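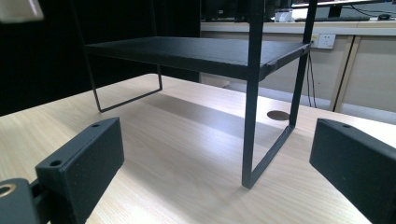

Yolotzin Beltrán reckons I should spend the lot on grippers and worry about furniture later. Tempting! But we've got 2000 to last until September, and the Taramden quote for a second pair ate most of it before I'd even looked at spare cables.

So I've been pricing the dull stuff – shelves, jars, tape – and it's only 41 all in.

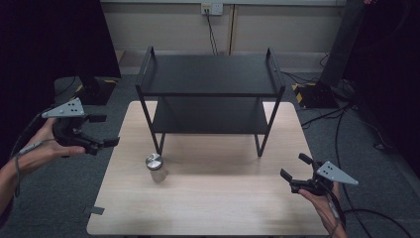 Two grippers, one shelf, one jar.

Jallari want 215 for a service plan. Still dithering on that one.
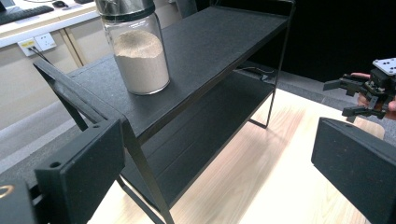

Dayana Robles commented: Skip the plan and buy spare fingers, you'll get through them faster than you think.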